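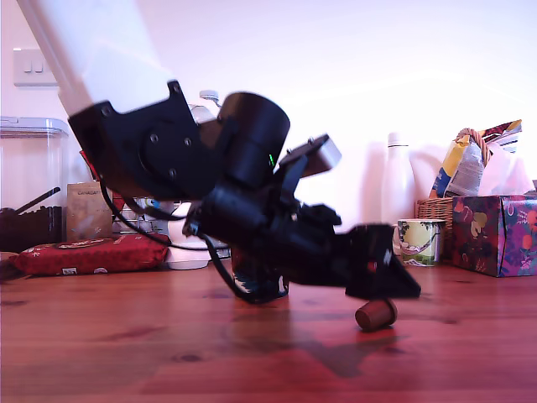
Support > Pharmacy and Repeat Orders > Tickets > Closed

My tickets New ticket Knowledge base Status Sign out

Repeat prescription rejected as "early request" when it is not early

Opened by: Lindalva Bittencourt, Prernley Health Center
Product: Avatance Repeat Orders
Priority: Normal
Opened: May 23, 2022

Hello,

I am responsible for the repeat prescriptions at our center. After the last update of Avatance we have a problem with patients who receive tablets for 60 days. The system says "Early request, supply remaining" and puts the order on hold, but these patients have only a few days of tablets left at home. The pharmacist must then release each order by hand, and the patients telephone us to ask what is happening.

What I have checked until now:

The date and time on our computers are correct.
The dose and the quantity in the patient record are correct. I compared them with the paper copy.
The problem is the same on the front desk computer and in the pharmacist's room.
Patients who receive tablets for 30 days have no problem.

We have 228 patients on the longer supply. I did not test all of them, of course, but every one who ordered this week was put on hold.

I attach the export from the hold list. I removed the names and the dates of birth.

Thank you for your help,
Lindalva

Reply from Fendetti Support

Hi Lindalva, thanks for the clear report. Can you tell us what is set under Settings > Supply rules > Early request limit? Also, please let us know if the orders come through the patient app, by phone, or both.

Reply from Lindalva Bittencourt

The early request limit is 50 days. This means that a patient can order from day 50, and that is how we want it. We did not change it.

The orders come in both ways. I looked again at the list and there is no difference, app orders and phone orders are both held.

One more thing which I noticed today. On the hold screen there is a line "Last supplied". For the held patients this date is wrong. It shows the day when the pharmacy label was printed again, not the day when the patient took the medicine home. In April we changed our label printer to a Yeoman, and we printed many labels a second time because the first ones came out too pale. I do not know if this is important — but the dates match for all the patients that I opened.

Reply from Fendetti Support

That is important, thank you. Since the update, a reprinted label is saved as a new supply, so the count of days starts again. We have passed this to the development team. Until there is a fix, you can open the patient record, choose Supply history, and mark the second entry as "Reprint only". The hold should clear after you save.

Reply from Lindalva Bittencourt

I tried this with 3 patients. For two of them the hold was cleared immediately. For the third one it stayed, and I had to close the record and open it again before the order moved to the pharmacist.

Two questions. Is it possible to mark many entries together? And does the reprint entry also go to the patient's app? One lady told us that her app shows two boxes of blood pressure tablets, and she was worried that we think she is collecting more than she needs. I explained to her that it is an error on our side, but I would like to be sure.

Reply from Fendetti Support

There is no way to mark them in bulk from your side, but we can run it for you if you send written permission from the center manager. And yes, the app reads the same history, so the extra box will disappear there after the next refresh.

Reply from Lindalva Bittencourt

The permission is attached, signed by our manager. Please run it after closing time, because the pharmacist works in the hold list all day.

Reply from Lindalva Bittencourt

Good morning. The hold list is now almost empty. The orders that remain are really early, I checked each one — two patients are traveling and one has lost a box. I also printed one label again as a test, and it is still saved as a new supply, so I understand that the fix itself is not installed yet. We will mark the reprints by hand until then. I have put a note next to the printer for my colleagues.

You can close this ticket if you send me the number of the development one.

Status: Closed, linked to development ticket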